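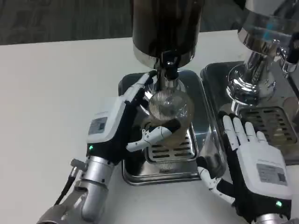 Coffee on the white table.

I took the bus out to Tomthorpe in October, mostly to walk the Kingi loop before the upper path closed for the winter. I'd been meaning to go for years and kept picking places I could drive to instead. A few people asked me to write it up, so these are my notes, in more or less the order things happened.

The bus leaves from the lower level of the station, the side with the broken escalator. I got there far too early. The ride is fine if you sit on the left going out, where you get the river most of the way. On the right you get warehouses and then a very long fence. There's no restroom on board and the stop at the halfway point is short, so drink less coffee than I did.

I stayed at the Wesside, which is an old motel with new windows. The room was 60 dollars and it was clean. The heater has two settings, off and loud. I slept in a sweater. The walls are thick, though, and I never heard the people next door except when they dropped something heavy in the evening and then talked about it for a while.

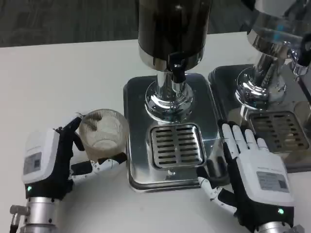
In the morning it was foggy down to the road. I left at 7, which was later than I wanted, and walked to the trailhead along the shoulder. There's a proper sidewalk on the other side that I only found on the way back. The sign at the start has a map, but it still shows the old route across the creek. The footbridge is upstream now, past the gravel lot.

The first part of the loop is forest and pretty flat. Then it climbs 400 feet in a hurry, with log steps that are set a little too far apart for my legs. I stopped a lot. Past the steps the trees thin out and the path follows the edge of the hill, and by then the fog was coming apart and I could see the tops of the barns across the valley. I ate my sandwich there. It was ham and I had forgotten the mustard.

Coming down was harder on my knees than going up was on my lungs. The rock is slick where the water crosses, and it crosses in more places than the map says. I went down one stretch sitting — not proud of it, but my pants survived.

I was back at the road by early afternoon with a blister on my left heel. The shoes are Astora, the low ones, and I still like them. I think it was the socks.

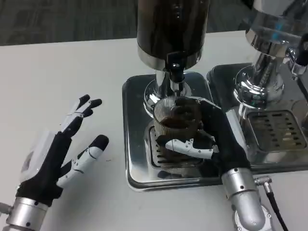 What I'd bring next time

Thicker socks, and a second pair in a dry bag. A real hat. I had a hood, and a hood is no good when you want to look sideways. Cash, too. The store by the gas pumps was only taking cash while I was there, and I had to put back a bag of pretzels and some bandages, which I could have used.

I'd leave the book at home. I carried it the whole way and read one page on the bus. The folding umbrella can stay home as well. There's nowhere on that trail wide enough to open it.

I would also stay a second night. The last bus back goes at 4, and I spent the end of the walk looking at my watch when I could have been sitting on a wall. The ticket home had gone up since I'd looked it up. I paid 30 and slept from the fence onward. 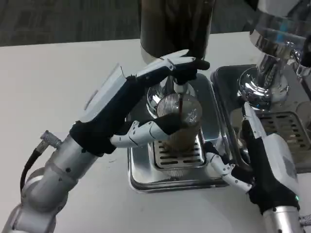 Can you do the Kingi loop without a car?

It's easy enough if you stay overnight. The first bus out gets in too late to finish the loop and still catch the last one home, unless you walk a lot faster than I do. From the Wesside it's a short walk to the trailhead. Use the sidewalk on the far side of the road.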